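Re: [pesberg-manip] cloth set, how many more?
From: Mirjana Karagiannis

I've gone through what we have so far and I'm not convinced another batch gets us anywhere.
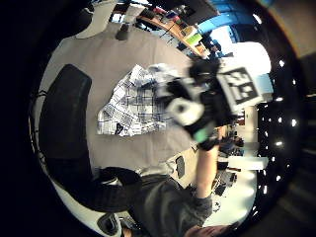 Ming-te Tai wrote:
> We're at 527 cloth demos. Ljubica wants 300 more by the end
> of April, same table, same protocol. The loss is still
> dropping so I'd say more data is helping.

The loss drops because the demos look alike. I pulled 40 at random and watched them at half speed. In most of them the hand comes in from the same side, and in too many the glove is a smear right when it reaches the fabric. If I can't tell where the fingers close, I don't see what the policy is supposed to learn from it.

Also, "folded" in the labels means at least 2 different things. Lumturie stops at the first fold, Jasmina squares the corners. I raised this when we did the Prulen towels and the answer then was that the model would average it out. It did, and we got a policy that stops halfway and hovers.

Before anyone records more, could we:

- slow down at contact, even if it feels silly
- agree on one end state and write it down
- hold out one cloth completely and test on it

If the held-out cloth works I'll shut up and record my share. Right now we have a number that goes up and not one trial away from our own table.

Ming-te, which split was that loss from? The plot doesn't say.

Mirjana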